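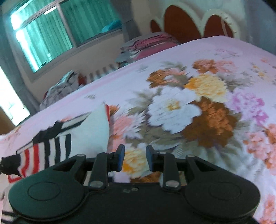 Ambros Strebel asked at the April meeting whether the linen budget would last the year, and whether the Fullska house should have opened before the laundry contract was signed. Both points are answered in this report, which covers the second half of the grant period.

28 May 2026
By the Clasness Housing Trust project office

We use cookies to remember your settings and to count visits. Accept or manage your choices.

Purpose of the grant

The grant supports short-stay rooms for relatives of patients at the Vendgate hospital site. It pays for furnishing, bedding and cleaning at two houses, Aguiar and Fullska, and for part of the wages of the house staff. Rent and repairs are met by the Trust and are not charged to the grant.

Progress in the period

Aguiar has been open throughout. Fullska received its first guests in April, later than planned, following a delay in the fire door inspection. The Trust decided to open the house once the inspection had been passed and to wash bedding on site until a contractor could be appointed. This placed extra work on the morning staff, and the Trust accepts that the contract should have been tendered earlier. An agreement has now been signed for both houses, with collection twice a week.

Across the two houses, 220 families stayed during the period, for a total of 900 nights. Most came for fewer than six nights. Longer stays were mainly linked to the children's ward, and the ward now telephones the houses directly when a room is needed. Previously all requests passed through the main hospital switchboard, and several were lost at weekends.

Bedding and room standards

The original order was for plain white sheets only. Guests at Aguiar told staff that the rooms felt like an extension of the ward, and patterned cotton was bought for part of the second order at the same unit price. Plain sets remain in stock for guests who ask for them. Each bed is now allotted three full sets. Mattress covers were left out of the first order by mistake and have been bought from the contingency line.

Spending

Furnishing is complete and slightly under budget. Bedding is over budget as a result of the covers, but the Trust expects the line to last until the end of the year, as no further large order is planned. Wages are in line with the forecast. We ask the funder to approve the transfer of the remaining furnishing money to cleaning, where the new contract costs more than the sum first allowed.

Matters outstanding

The ground floor room at Fullska still lacks a suitable shower seat and cannot be offered to guests who need one. A supplier has been chosen and a delivery date is awaited. The heating controls at Aguiar remain difficult to use, and a printed sheet of instructions has been placed in each room until they can be replaced.

The guest survey will be repeated in the autumn. The questions on noise will be reworded, as several guests took them to refer to the hospital car park.

Comments (3)

M. Orrin
We stayed at Aguiar for four nights in the winter. The staff were very kind. Please do sort out the heating, it was either off or far too warm.

Vendgate visitor
Is there a number to ring for Fullska, or does it all go through the ward?

Project office
Relatives of patients on the children's ward should ask the ward. All others may ring the Aguiar desk, which takes bookings for both houses.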